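The Last Day of the Catamo

The man from the television company wanted the shop front painted brown. He was very nice about it. He stood on the pavement with a folder under his arm and a paper cup of tea, and he told me that in the spring of the year they were pretending it was, the Catamo café had been brown, with cream lettering, and that they had a photograph to prove it.

I told him I didn't need a photograph. I had been behind the counter that spring, eighteen years old with a burn on my wrist from the milk steamer, and it had been green.

He looked in his folder and then he looked at me, in the way people look at you once you've turned 67, kindly and with a bit of a tilt to the head, and said he would check with the office.

I ought to explain that the Catamo hadn't been a café for a long time by then. It had been a shoe mender's and a place that sold telephones, and after that a tanning salon, and for the last couple of years it had been nothing whatever, with whitewash on the inside of the windows and a heap of letters behind the door. Then one morning in March there were lorries all down the high street, and lads in shorts carrying lamp posts, and by dinner time you could stand outside the old bank and see hardly a thing that would have told you your own age. They had put a record shop back where the bookmaker's was. They had put the clock back over MacKinnon the draper's, though it was made of something very light and two of them lifted it up the ladder one-handed. They'd even parked a 13 bus at the stop by the church, a proper one with an open platform, and I stood and looked at it for so long that a girl with a headset asked me whether I was in the right place.

I said I thought I was, yes.

My sister rang that evening wanting to know all about it, because she moved away to Jirholm the year she married and has held it against the town ever since that it carried on without her. I told her about the bus and the clock. I told her they had done MacKinnon's window with the dummies and the folded eiderdowns, and a card in the corner saying Sale Now On, and she laughed so much she had to put the receiver down, for there was never a day in our whole childhood when the sale was not now on. Our mother bought everything there. She bought our school blouses there and the curtains for the front room, and the good bedspread, the one that was kept for visitors and for being ill on, so that to this day when I think of having the measles I think of it as rather an honour.

[The rest of that conversation was about her knee.]

I went down again the next morning at 8, before they closed the road. I had told myself it was for bread. The café door was propped open with a sandbag and there was no one to stop me, so I went in, wiping my feet first, though there was no mat to wipe them on.

Well, they had got nearly everything wrong, and it took the breath out of me all the same. The tables were too small and there were far too many sauce bottles. The counter was on the left, where the wall with the coat hooks should have been. But somebody had found the right cups, the smoky glass ones with the saucers to match, and somebody had thought to put the sugar in those heavy pourers with the metal spout that never gave you any sugar and then gave you all of it. And there was the jukebox, a Prarnero, with the chipped corner. It can't have been ours. Ours went to the tip on the back of my uncle's van. But it had a chip in the very same corner, and I put my hand on it, and I was standing there like that when the man with the folder came in.

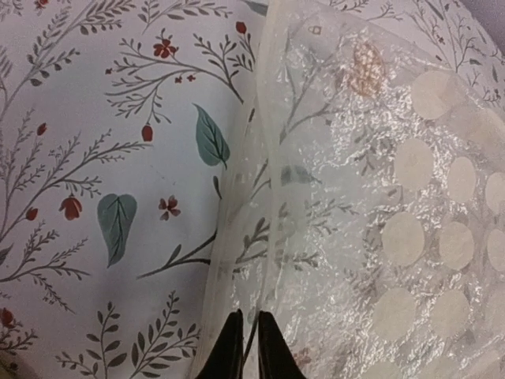 He didn't tell me off. He asked if I'd like to sit down, and I said I would, thank you, and he sat down across from me and moved the sauce bottles so we could see each other. He couldn't have been much over thirty. He had the look of someone who had been up since four and would be up until midnight, and I thought that if the steamer had been a real one I'd have made him something hot.

"I checked with the office," he said. "The photograph was taken two years after. You were right, it was green."

"It was a very dark green," I said, because I felt I could afford to be generous. "You'd have had to know it."

He asked me what it was like, and I opened my mouth to say the sort of thing one says, about how you could leave your door unlocked, and found I didn't want to. So I told him instead that the floor was always sticky by the window. I told him that the boy who washed up used to sing all the way through the dinner rush, hymns mostly, and that I had walked out with him for a whole summer on account of it and married somebody else. I told him the soup was tinned and the sign said home-made. He wrote that down, bless him. I don't know what he could have wanted it for.

When I had run out, which took some time, he said they hadn't the days left to paint the whole front again, but he thought they might manage the door.

They did it that afternoon. I watched from the bench by the church with my bread on my lap, going hard. Two girls with rollers had it finished before the light went, and when they pulled the tape away I saw they had gone too bright with it, more of a pea green, and I got up and crossed the road to tell them it was perfect.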